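Birix 586 Anti-Fatigue Floor Mat

Dimpled rubber matting for standing work
Manufacturer: Pindex
Item no. 586
Sold by the piece or by the roll

Overview

The Birix 586 is a one-piece rubber mat for workers who stand at a bench, counter or packing station for a full shift. The upper face is molded with raised domes. The underside carries short hollow studs that compress under load and let water drain in any direction. The mat is supplied in black or gray and can be laid on concrete, sealed wood, tile or steel plate.

The 586 replaces the Birix Light in the Pindex range. Bevels and corner pieces made for the Birix Light do not fit it, as the joint profile has changed.

Construction

The body is a nitrile blend, molded in one pass. There is no foam core and no bonded top layer. Dome height is constant over the full area, up to the bevel. The bevel is molded on all four sides of single mats. Roll stock has a bevel on the long sides only, and cut ends must be finished with the separate edge strip.

Specifications

Material: nitrile rubber blend
Surface: raised domes, closed
Underside: hollow drainage studs
Hardness: 69 Shore A
Roll length: 2,000 cm
Colors: black, gray
Edge: beveled, 10 mm ramp
Resistance: mineral oil, cutting fluid, most water-based cleaners
Not suitable for: acetone, strong acids, open flame
Guarantee: 2 years against splitting and delamination of joints

Installation

Sweep the floor and let it dry. Unroll the mat and leave it flat overnight at room temperature before cutting. New roll stock shrinks slightly along its length during this period. Cut from the underside with a hooked blade, following a channel between two rows of studs. A cut through the studs leaves a ragged edge that the strip will not grip.

Join mats with the Guvotholm connector, ordered separately. Press the connector in from one end and work along the seam with a rubber mallet. Adhesive is not needed on level floors. On ramps, use contact cement on the outer studs only – full bonding blocks the drainage.

Cleaning and care

Brush away dry debris daily. Wash weekly with warm water and a neutral detergent, then hang the mat or lean it on edge until the underside is dry. Pressure washing is allowed with a fan nozzle. Do not machine wash, and do not store folded. A fold kept for a few weeks will leave a permanent ridge.
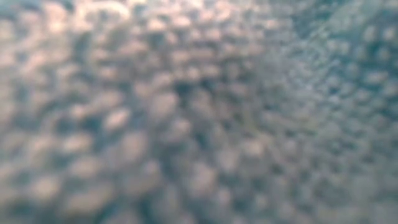 How can I tell when a mat is worn out?

Press a thumb into the area where the worker stands most, then into a corner. If the standing area stays flat or recovers much more slowly than the corner, replace the mat.

Ordering

Single mats ship from stock. Rolls are cut to order at the Kamolrat warehouse and cannot be returned once cut. Orders for gray roll stock placed after Wed 27 October will ship in November. Edge strip and connectors are packed separately and may arrive in a different carton.

Related items

Guvotholm connector, straight
Guvotholm connector, corner
Birix edge strip, black
Birix edge strip, yellow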